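# Pattern Repeat Should Be Printed on the Front of the Label

Wallpaper is sold by the roll and used by the drop, and the difference between those two units is where most of the waste comes from.

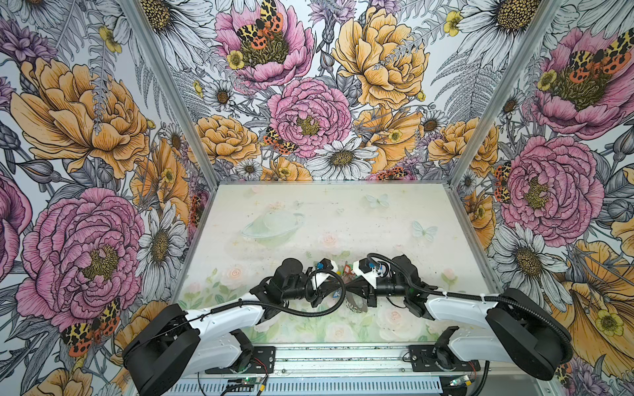

Tõnu Koppel disagrees, and wrote to say that anyone who can read a tape measure can work out the loss before ordering, so the label is fine as it is. He is right about the arithmetic. My objection is to where the number is kept. On the last five papers I ordered, the repeat was on the back of the insert, in gray type, under the washing symbols. On one of them it was given only as a code.

The calculation itself is short. Take the wall height and add trim allowance, usually four inches. Divide by the vertical repeat and round up to a whole number of repeats. Multiply by the repeat again. The result is the real length of each strip. With a small repeat the rounding costs an inch or two. With a 25-inch repeat on an eight-foot wall, 100 inches comes out at exactly four repeats and nothing is lost. Raise the ceiling by one inch and each strip needs five repeats, or 125 inches. Floral papers are the usual offenders, as the larger designs need a long repeat to avoid looking like a stamp.

A drop match complicates this further. Every second strip starts half a repeat lower, and cutting alternately from two rolls recovers part of the loss. Few labels mention the method. The Durby paper in my hallway carried the drop-match symbol with no text at all.

Coverage figures make things worse. A roll marked with a square footage invites the buyer to divide wall area by roll area, and that works only for plain papers. A supplier in Wivham told me that shortages on patterned orders reach him about 10 times a month, nearly all from customers who used the area method. By then the original batch is often gone, and the replacement rolls differ slightly in color.

I would put three items on the front: vertical repeat in inches, match type in words, and the number of full strips per roll at an eight-foot and a nine-foot ceiling. The batch number can stay on the end of the roll.

Indrek Hunt, who hangs paper for a living, wants the strip count for ten feet as well. I have no objection if there is room for it.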